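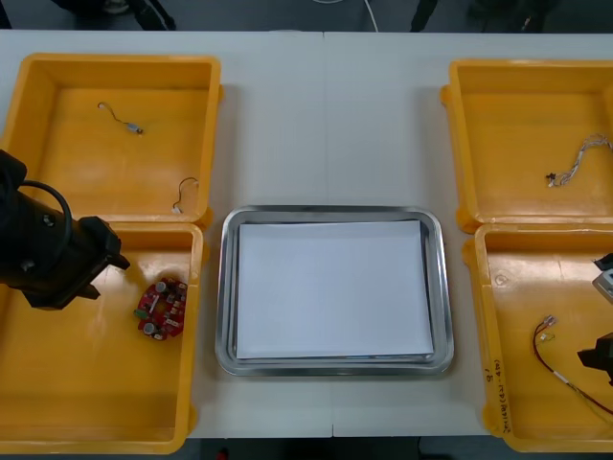
Small-parts sorting is the craft of keeping the pieces of a dismantled or half-built device apart, visible and easy to pick up. It belongs to electronics benches everywhere, from the kitchen table to the repair shop, and it is far more absorbing than it sounds! The classic layout puts a shallow metal tray in the middle of the work surface, lined with plain white paper, with open plastic bins on either side. A bright bin colour is a great help: a red circuit board stands out well against orange-yellow, and even a short dark wire with a tiny white connector is easy to find again.

Trays and liners

The tray is the stage of the whole operation -- whatever is being worked on goes there. A rolled or raised rim stops screws from wandering off, and rounded corners are simple to wipe clean. Paper liners can be written on, swapped when grubby and folded into a chute for pouring loose bits back into a pot. The Clundik liner, a favourite among hobbyists, comes in pads of 200 sheets.
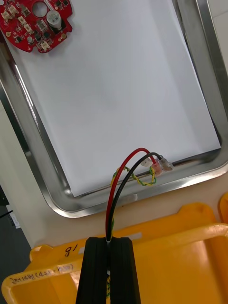
Wires deserve a section to themselves. Bundles are best moved as one piece and laid down with their connectors facing the same way, and twisted pairs should be left twisted. Pulling on the wire instead of the plastic housing can loosen the terminals inside.

Bins

Open bins with sloping walls are lovely to use, as fingers can sweep a part up the side. The Ferau pattern adds lugs so that neighbouring bins lock together. Tlapale, a repair club, keeps more than 200 of them and lends them out every June for its open workshop.

See also: Noltano method; parts cabinet; workbench

Last edited 2025-05-23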